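Speaker notes, Cotberg meetup, October 18, 2020
Looking after one gripper: what the checklist leaves out

Start without the title slide. Ask who has changed a finger pad this month, then wait.

Our tool at Fonthorpe is a plain two-finger gripper on a hand-held mount. Linkages, pins, soft pads. The vendor sheet says to inspect the pads every 1409 cycles. I asked where that number came from and never got an answer. We logged our own in September and the first pad we pulled for wear came off at 391. One pad proves very little, so say that before someone in the back row does.

Folded clothing is our usual job. Fabric is forgiving, and that's my complaint about it: a tired pad will still pick up a pair of shorts, so the log stays green. 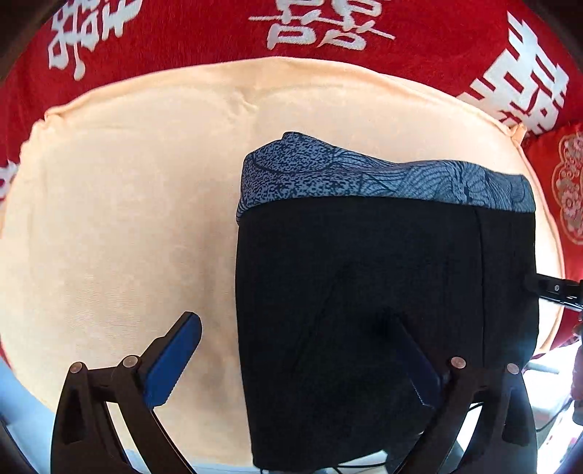 Solomiia Mykhailiuk's pin check takes 4 minutes. Power off, hold the base, push each finger sideways, feel for play. No gauge. I didn't trust it and I still want a gauge, but it found a loose pin that the self-test passed twice.

Cleaning: damp cloth along the ridges, let it dry, no solvent. Si-eun Lim disagrees with me on solvent. Let her speak if she's in the room.

Skip the Istcombe slide if we're running late. Their claim is no pad changes in 1238 hours. Ask what they were gripping.

Calibration: open fully, close fully, compare with the last reading, write it down even when it hasn't moved. Then questions. Someone will ask about predictive maintenance. I'd like to see it predict a pin first.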